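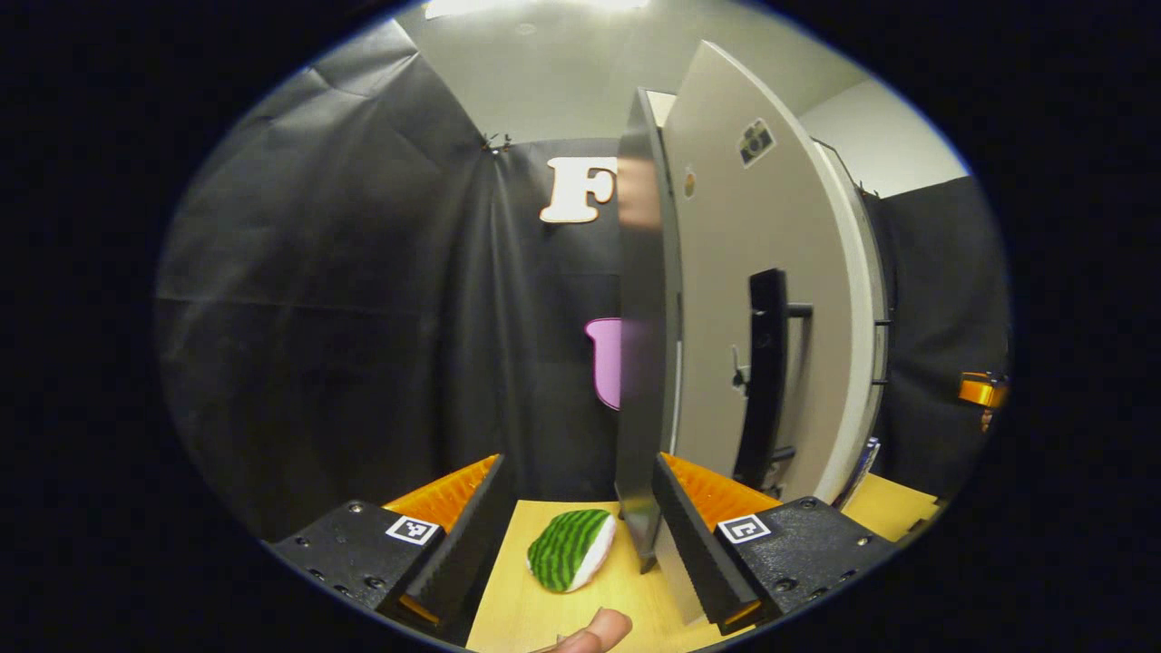
How do I clean a soft watermelon slice without ruining it?

Posted by ponine_kitchen in Home > Cleaning & Laundry

Hi all, hoping someone on here has been through this. My little one has a soft watermelon slice, green and white with the wavy stripes on the rind side, and it goes absolutely everywhere with us. Bath time, car, under the sofa, you name it. At the moment it lives on the wooden worktop by the door so I can grab it on the way out, and I noticed this morning that the white band along the edge is starting to look a bit grubby (might just be the light in there, but I don't think so).

I've lost the label. I think it came from a shop called Lahlou, we bought it on holiday, and I can't find the same one anywhere to check what it's made of. It squashes when you press it and goes back to its shape slowly. I don't know if there's foam in it or stuffing or what.

So, can it go in the washing machine? And if not, what do I use on the white bit? I've got washing-up liquid, bicarb and half a bottle of Warnis stain spray left over from the carpet. Also a bit worried about the stripes, as I had a toy frog once where the pattern came off all over a pillowcase and I never got it out.

We're away in November and it has to come with us or there'll be no sleep for anybody, so I'd like to get it sorted before then. Thanks in advance!

deto_and_daughter

Oh, we've got a whole fruit bowl of these things! Lemon, kiwi, two strawberries and a pineapple that's seen better days. Please don't put it in the machine until you know what's inside. I did that with the lemon and it drank up so much water that it was still damp in the middle more than a week later, and by then it smelled like a pond. It went in the bin and I had to pretend it had gone to live with the grandparents.

What I do now is a bowl of lukewarm water with a tiny squirt of washing-up liquid, whisked up so there's plenty of froth. Then I only use the froth, not the water underneath. Dab it on with a flannel, wipe in the same direction as the stripes, then go over it again with a clean flannel that's been wrung out really hard. For the white part I use a soft baby toothbrush (an old one, obviously) and go very gently with it.

Before any of that, test the colour! Wet a cotton bud, hold it against a bit of the dark green for a minute and see what comes off. If the bud stays white you're probably fine. If it goes green, stick to the white band and keep the wet off the rest.

Drying is the slow bit. I press mine in a towel, then stand it on its edge on a cake rack so the air gets to both sides, and turn it over before bed. Keep it off the radiator. The kiwi went on the radiator and it has a crispy patch now. And I'd move it off bare wood while it's damp as well, I've got a lovely pale ring on my sideboard from the pineapple.

I wouldn't use the carpet spray on something that ends up in a small person's mouth. Have a read of the back of the bottle, but mine says carpets and upholstery and that was enough to put me off.

Hope it comes up nice, and do let us know!

bramblejam19

Just chuck it in a pillowcase and wash at 30. Never had a problem.

oldtowels

Depends what it is, doesn't it. If it's fabric with ordinary stuffing then the pillowcase is fine, cool wash, low spin, tie a knot in the top. If it's the slow squashy foam kind with a smooth skin on it, and from what you say about it going back slowly I'd guess it might be, then surface wipe only. The skin splits once water gets behind it. Look for a seam. Stitches mean fabric, and if you can't find any I'd treat it as foam. Check for little tears too while you're at it and take it away from the child if bits are coming off.

ponine_kitchen

Thank you, that's really helpful! Going to hunt for a seam tonight once she's asleep and try the cotton bud thing first. The Warnis is going back under the sink.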